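Chapter 4
Who Fixes the Sidewalk? Councils, Budgets and the Limits of the Possible

What this chapter covers
The powers a local council has and the ones people assume it has
How money comes in and where most of it goes
The agenda, the minutes and the public comment period
Why small decisions draw large crowds

In April the council of Tullier, a town with one traffic light and strong feelings about it, met to approve its spending for the coming year. The budget ran to 700 pages. It contained the town's plan for its water mains, its debt payments, its employee pensions and the replacement of a bridge that carries every school bus in the district. It passed in 10 minutes. Two residents were in the room, and one of them had come for the next item.

The next item was a bench. A local family wished to give the town a bench, and the town wished to put it outside the library, facing the street. By seven o'clock 65 people had signed up to speak. Some wanted it to face the library. Some felt that a bench would attract sitting. A retired surveyor named Sylvain Bailly had prepared a drawing of the afternoon shade, in three colors, and asked that it be entered into the record, where it remains. The meeting ended a little before midnight with a vote to study the matter further.

It is tempting to laugh at this, and you may take a moment to do so. Students of local government learn early that attention and money rarely sit in the same chair. A water main is buried, expensive and dull until it bursts. A bench is something a person can picture, and everyone who has ever sat down is an expert. The people of Tullier weren't being foolish. They were spending their evening on the one question that night to which they felt they had an answer.

4.1 What a council can do

A council is a creature of the state. It has the powers the state has handed it and very few others, a fact that comes as a shock to new members, who have usually campaigned on several of the others. In most places it may pass local laws (called ordinances), set certain taxes and fees, decide how land may be used, and hire the person who runs the town from day to day. It may not change the speed limit on a state highway, even when that highway is also Main Street and runs past the council's own front door. It may write a letter to the state about it. Councils write a great many letters.

Take the neighboring town of Hanrahan, where the high school belongs to a separate school board, the buses to a regional transit agency, and the river to the federal government whenever it floods. The council there gets complaints about all three. One former member kept a printed list of phone numbers by the door and said that handing it out was the most useful thing she did in two terms.

The line between "ours" and "theirs" is called jurisdiction, and you will meet it in every chapter from now on. When you read a news story in which a town "refuses" to act, check first whether it was allowed to.

4.2 Where the money comes from

Property tax is the backbone for many towns, followed by sales tax where the state permits it, then fees, fines and grants. Grants are money from a larger government, offered for a purpose the larger government has chosen. This explains why a town with potholes may own a very handsome bicycle shelter.

Most of what comes in is spoken for before the council sits down. Salaries, pensions, insurance and loan payments have to be met. What remains is known as discretionary spending, and it is the part the speeches are about. A candidate who promises to "cut the waste" is promising to find it in this slice, next to the library hours and the swimming pool.

Key terms: ordinance, jurisdiction, discretionary spending, grant, public comment

Before you read on, find the agenda for the last meeting of your own council. It will probably be on the town's website, under a heading you wouldn't have guessed. Note which item you would have stayed up for, and keep your answer handy for section 4.3.
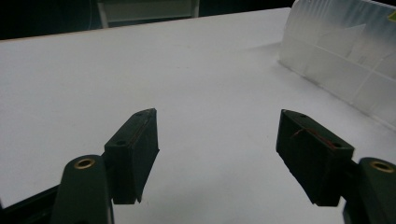
The agenda itself is a legal document as well as a schedule. In most states a council can't vote on something it hasn't listed in advance, so whoever writes the list holds a good deal of quiet power. In Tullier that is the town clerk, who put the bench last.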